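Clenilton Shared Kitchen — fall notes
September 26, 2020

Quick one this month, sorry, typing between loads.

Kitchen hours change again starting next week. Mornings stay the same. Evenings now end at 10, not 11, because the Whitfield Street lot locks its gate and two people got stuck in August. Please be out the door by then, not just starting to pack up.

Group size is still 6 max inside. Masks on, windows open, even when it gets chilly. Bring a sweater.

Dish night is back! Sort of. Same idea as before but you bring your own plate and take your own leftovers home. Soup first, then we'll see. Sign-up sheet is on the door, 13 spots total over both shifts, and the early shift always goes first so dont wait.

The Lultlow order — flour, oats, dry beans, the big cans of tomato — comes in Thursday. If you put your name down, pick up by Saturday noon. Anything left goes on the free shelf. Need a few pairs of hands for unloading, back door, wear shoes with toes.

Dishwasher is still down. Part is on order from Landoteck and no, we dont have a date. So hand washing for now, hot water and plenty of soap, and swap out the sponges when they get gross. 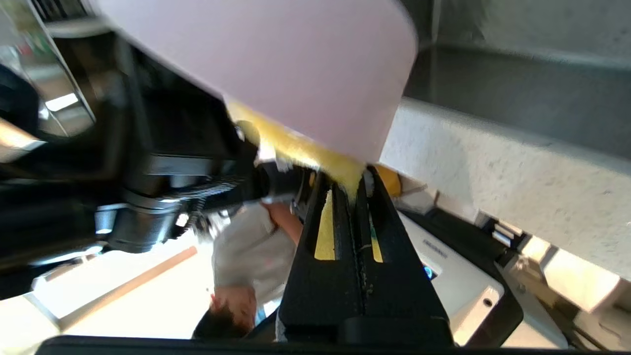

Fridge clean-out is the last day of the month. No label, no mercy — name and date on everything, tape and marker are in the top drawer. Last time we tossed a whole lasagna and it hurt.

Money stuff: we're $500 short on the winter heating fund. Jar is by the coffee maker, checks are fine too. Even a couple bucks helps alot.

Next cleanup is the Sunday after dish night. Bring gloves if you have them.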